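September, bench log, sim side

Picking up from the controller comparison. Same two-arm kitchen setup as before: Konier finger on the left arm, Closto hand on the right, shared pick-and-hold on light packages over the marble counter. Question for this round is whether the Coste impedance controller holds a package between the two arms better than plain position control with a force cutoff.

Ran 1,000 episodes with Coste and stopped the position-control batch at 1,378 because I forgot to set the limit. Compared on the first 1,000 of each. Seeds match up to that point, checked.

Position control squeezes too hard on first contact. The force spike comes from the left side arriving early, and the right finger is still closing when the cutoff trips. Moving the trigger to the later of the two contacts helped but did not remove it. Coste has no visible spike in the logs, at the cost of a slower close and some sideways drift of the package during the hold.

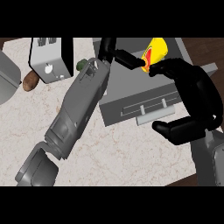
Drift is worse when only one finger of the Closto hand makes contact. The hold is then point against point and the package can rotate about the line between the two tips. Bringing in a second finger would fix the rotation, but the hand needs wrist clearance to do that, and near the gray cabinet the planner keeps rejecting the pose. The bar handle on the drawer is the usual collision pair. Tried shrinking the handle's collision mesh. Planner accepts more poses, then the lower finger clips the handle on retreat. Put the mesh back.

Friction: tip material on the Konier finger was still at the default from the Flekutine config. Raised it to match the Closto tips. 24 episodes rerun by hand with the new value, drift smaller in all but 2. Those 2 both start with the package tilted and high on the finger, so probably a grasp point problem and separate from friction.

The yellow package is a rigid body in this build. A real pouch would give at the contact and the spike would look different, so I would not carry the force numbers over to hardware. Ranking of the controllers may still hold. No evidence either way yet.

Config changes are in the branch, tip friction only. Left the toaster and vegetables where they were so old seeds stay comparable.

To do:
Stiffness sweep on Coste, left arm only first.
Log contact time per finger, currently per hand.
Ask for the soft-body package asset.
Set the episode limit before launching.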